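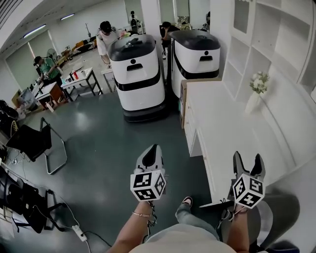 Light blue jeans and a cream top.

Baysal Court Residents' Association
Minutes of the general meeting, May 5, 2024

Chair: Lavanya Chacko
Present: 25 residents, 8 proxies received
Apologies: units 14 and 29

1. Previous minutes
The November minutes were accepted with one correction. The bike room key deposit is per household, not per key.

2. Laundry room
The second dryer is still out of order. Zelleo has quoted $2288 for a replacement, including removal of the old unit. Unit 6 asked whether a repair had been priced. Lavanya said the part is no longer stocked. Moved and seconded that the quote be accepted. Carried, two against.

Residents are again asked to clear the lint filter after each load.

3. Garden beds
Beds on the north side will be reassigned in November. Anyone wanting to keep their current bed should put their name on the sheet by the mailboxes. The hose fitting leaks and will be replaced. Unit 11 would like the mint dug out of the shared bed. Agreed.

4. Noise
Two complaints about furniture being moved late at night on the third floor. Quiet hours are 10 pm to 7 am. A notice will go up in both stairwells.

5. Parking
Visitor spots are being used overnight by residents. Skukora, who manage the lot next door, have offered monthly spaces at their usual rate. Lavanya to get the rate in writing. The faded line beside the ramp needs repainting before winter.

6. Other business
Unit 3 has a child's scooter left by the side door. The colour of the new hallway paint was put over to the next meeting.

Meeting closed 8:40 pm.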